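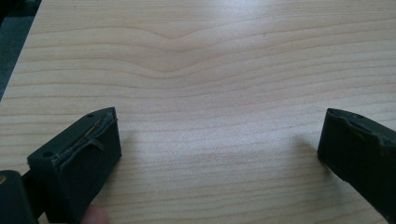
Filed under: Grippers > Good practice

ochoa_fan27: Love the new Brellar checklist – finger pads get looked over every 1,000 grasps, new strip at the first lifted edge. Finally a rule we can all follow!

mgreenberg: Great start, but I'd go by wear, never by count. Ours peeled at nearly 400.

vumside_lab: Disagree! Counts get logged. "Looks worn" means four people, four answers.

ochoa_fan27: Both, then? Count plus a quick look before each run.

Comments (2)
Muvora18: Stealing this for our bench!
pat_k: Change pads in pairs, please.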